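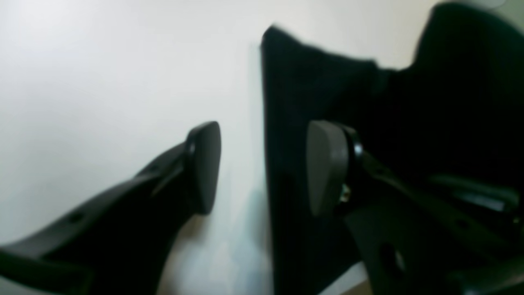 Magdalini Manolakis wrote to us in October that the evening sewing classes were the first thing in Pridville she had signed up for in years, and that she would happily come twice a week if we had the room. We don't have the room just yet, but letters like hers have kept us going through a busy fall, and I wanted you to hear it before you got to the numbers.

Progress report to the Triantafyllou Fund, November 8, 2021

Since our last report we have run 43 classes at the Ekness Street hall, with 168 people coming to at least one of them. That is a good deal more than we promised you in the spring, and I'll admit we were a little nervous about it! The mending table has done well too, and neighbors have brought in 214 pieces, mostly trousers, coats and school clothes (so many zippers).
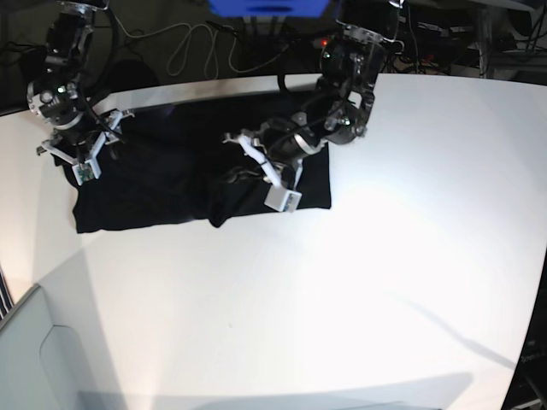

Your grant has paid for the hall, the thread and needles, and the servicing of all our machines. We also ordered over 80 yards of plain cotton from Hurkerska for the beginners, who are starting with aprons and moving on to simple skirts after the holidays.

Two things are behind schedule. The children's class has not opened, as we are still looking for a second teacher, and the printed pattern booklet is waiting on its last three drawings. I hope to send you a copy with the next report.

We have spent a bit less than planned on travel and would like to move that money to the booklet, if you are comfortable with it. A short note back would be plenty, and you are always welcome to drop in on a class and stay for coffee.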